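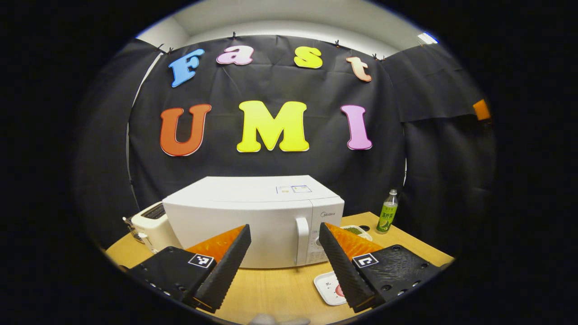

A microwave on the table is a sign that somebody has stopped cooking, one reader wrote to me in September, and if people had to walk down to the basement to use theirs they would be better fed by spring. The letter went on for two pages. It recommended a cast iron pan.

I have heard some form of this my whole adult life and I still don't buy it. I own the cast iron pan. I also own a plain white microwave, and on most weeknights it's the one that gets dinner in front of people while they're still speaking to each other. What the complaint never says is which cooking has been lost. Leftover rice was cooked. So was the soup. Warming it up for a second time in a pot, with a burnt ring at the bottom and one more thing to scrub, doesn't add any virtue to it that I can taste.

The makers deserve at least as much doubt as the scolds. I went to the Cimwood showroom in Zurkgate over the winter because our old oven had started to hum, and the salesman walked me straight past the cheap end of the row to a model priced at $471. It had 291 programs. I asked him which ones he used at home and he said popcorn. I asked about the others and he told me there was a setting for thawing shrimp by weight, assuming I knew the weight of my shrimp.

I don't. I have six settings' worth of interest in a microwave, and that may be generous. Give me a dial for time, another way to turn the power down, and a door that opens wide enough to get a dinner plate in without tipping the gravy. Most of what goes wrong in reheating comes from running full blast for too long, and no program I have tried has fixed that as well as stopping halfway to stir.

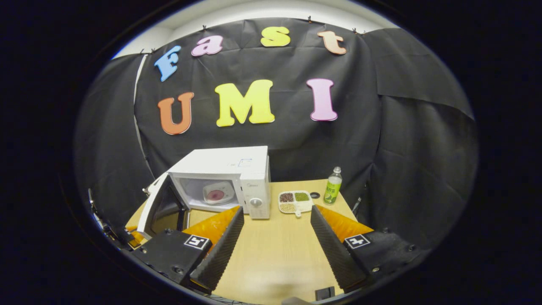
White microwave with its door wide open and a plate of food inside.

The door matters more than the brochure thinks. Ours swings left, and for years the oven stood hard against the left wall, so it opened as far as a person's elbow and stopped. We moved it to a wooden table with space on both sides. No new oven could have improved our evenings so much, and the cost was a scraped knuckle. Kitchen planners like to shut these things up in a cabinet at shoulder height or, worse, in a drawer near the floor. I would like to see the planners lift a full bowl of hot soup out of either one.

Placement is also where the purists have half a point, and I'll give it to them. An oven out in the open does invite grazing. My sister-in-law's family in Isia keeps theirs beside the toaster, and I have watched eight separate snacks come out of the pair of them in an afternoon. But the same household eats a proper dinner, late and loudly. I'm not convinced the snacks would vanish if the machine did. They would be eaten cold out of the refrigerator with the door hanging open, as I did at sixteen.

Then there is the matter of taste. Yes, bread comes out like a wet sponge. Fried things go limp. Put those in a toaster or a hot pan and leave the microwave to what it does well: vegetables with a spoonful of water, yesterday's stew, beans, milk for cocoa. There's a lunch place called Sial two blocks from me that heats nearly everything this way and is full at noon. I asked a couple of regulars if they minded. One of them wanted to know what I thought they did with the soup.

The humming oven is still with us, by the way. I unplugged it, wiped out the inside, and set it level on the table with a folded card under one foot. It hums less. I left the showroom in Zurkgate with a glass lid that keeps tomato sauce off the ceiling of the thing, and I use it every day.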